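Chapter 6
Living by the Rules: Shared Space, Safe Habits, and the Written Word

By the end of this chapter you should be able to read a risk assessment for a small robot cell and tell whether it was written by someone who had stood in the room; explain why the hand on the end of an arm deserves its own page in that assessment; set up a daily check that people will keep doing after the first month; and write a change note that a stranger could follow.

6.1 Before We Begin

If you have come straight from Chapter 5, with its long tables of speeds and stopping distances, you may be hoping for something gentler, and I am glad to say you will get it. There is very little arithmetic in the next few pages. What there is instead is a good deal of talk about paper, and about habits, and about the sometimes awkward business of asking a colleague to step back behind a line. I have taught this material in one form or another for 20 years, and it is still the part of the course I look forward to most (my students do not always agree, at least not in the first week).

Let me start with a small shop called Sukwood, which makes wooden toy parts and which you will meet again in the exercises. When Sukwood brought in its first arm, the owners did what most sensible people do. They bought a binder. Into the binder went the maker's manual, the electrical drawings, a copy of the safety standard they had been told to follow, and a risk assessment that ran to 124 pages. It was a handsome binder. It lived in an office on the floor above the machine, and the people who worked beside the arm every day had been shown it once.

Now, I don't tell this story to make fun of Sukwood, because nearly every shop I have visited has owned a binder like that one. The assessment inside it was good, too. The trouble was that the rules had been written for an arm with a simple clamp on the end, and by August the clamp had been swapped for a hand with several fingers. The arm was the same arm. Its speed was the same and its fence was the same. But the places where a person could be pinched had changed completely, and so had the ways in which a part could be dropped.

6.2 The Hand Is Part of the Machine

This brings us to the first rule of the chapter, and I would like you to write it somewhere you will see it: when the tool changes, the assessment is open again. People find this easy to accept for a saw or a welding torch. They find it harder to accept for a gripper, I think because a gripper looks so mild. Rubber fingertips and smooth plastic housings do not frighten anyone. Yet every joint in a finger is a place where two surfaces close on each other, and a hand with four fingers has a great many more of those places than a clamp with two flat jaws.
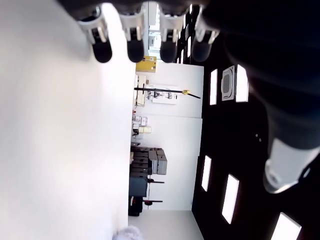 Aitana Robles takes a different view of all this, and since she read the chapter in draft I promised to give her the floor. She would not reopen the whole assessment for a change of fingers, she wrote to me, because a shop that must redo everything will soon find reasons to do nothing. Better, she argued, to keep the page for the hand separate from the pages for the arm, sign and date each one on its own, and reopen only the page that has been touched, along with any page that refers to it.

I have thought about her letter a good deal, and I have come most of the way around to it. You will notice that the forms at the back of this book follow her plan - the hand has its own sheet, and the sheet has its own date. Where I still hold my ground is on the matter of reach. A new hand may be longer than the old one, or stick out at a different angle, and then the edge of the working space has moved even though nobody has touched the arm. So please measure again. Measure with the fingers fully open as well as closed, and with the largest part you expect to carry.

A hand sheet should answer these questions in plain words:

Where can a finger close on a person's finger, and with how much force?
What happens to the part being held if the power goes off?
How far does the hand reach when it is fully open?
Which surfaces wear out, and who looks at them?
Who may change the hand, and what must they do before the arm moves again?

Notice that the second question has no single right answer. Some grippers hold on when the power goes, and some let go. If a person might be caught, you would like it to let go; if the part is heavy and hangs above a walkway, you would very much like it to hold on. The standard will ask you to think about both. It cannot choose for you, and neither can I, and you should be a little wary of anyone who offers to choose without seeing your room.

6.3 A Check That Gets Done

At the Temeneck plant, where the next case study is set, the morning check once had 20 steps. It was a careful list. Everybody ticked it, and when the supervisors went back through 389 completed sheets they did not find one with a fault marked on it. You can guess what that meant. The list was cut down and rewritten by the operators themselves, using their own names for things, and within the first fortnight they had reported a cracked fingertip, a loose cable tie, and a stop button that stuck.

Your own check will differ from theirs, and it should. Look at the fingertips for splits and for shine. Follow the cables with your eyes from the wrist back to the base. Press a stop button, and press a different one tomorrow. Then run the first cycle slowly, with your hands to yourself, and listen.

Turn now to the sheet marked Form 6-A, filled in for the Miranda cell and dated 10/10/2020, and keep it beside you as you read the next section. We will go through it line by line, and we will find two mistakes in it, both of them mine.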